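Tramia open day, Culau – quick notes

December 27, 2021

Typed up on the train home so excuse the state of it. Went to see if a machine can clear a table yet. Short answer, sort of.

Got there late, missed the welcome talk, coffee already gone. Culau site is smaller than I expected – one long corridor, labs off both sides, a shop-floor bit at the back where the Brabec packing line runs. Visitors in two groups. Ours went to the kitchen chores room first.

Most of the chores work is done in simulation before it goes anywhere near a real kitchen. Makes sense, plates cost money. Two arms, a table, a plate with a croissant and a tomato on it, a box with the lid open. Same sort of job over and over with things moved about.
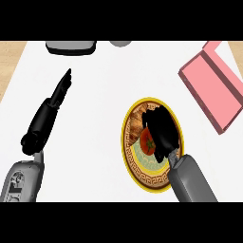 Asked about soft food. They said a tomato on the screen forgives you and a tomato in the hand doesn't, and squashing is still poorly modelled. Fair enough. Real rig next door took 34 seconds over one bread roll. My kids are slower, to be fair, but they don't need a technican standing by with a stop button.

Glasses not attempted. Cutlery "in March, maybe".

Then the shop floor. Much more convincing. Brabec line lifts cartons up to 4 kilos, same shape every time, no fuss. Firham have ordered one for their warehouse apparantly. If your chore is a carton you are in luck.

So – packing yes, tidying up after breakfast no. Would go back once they've got cutlery going. Parking is terrible, take the bus, and bring your own lunch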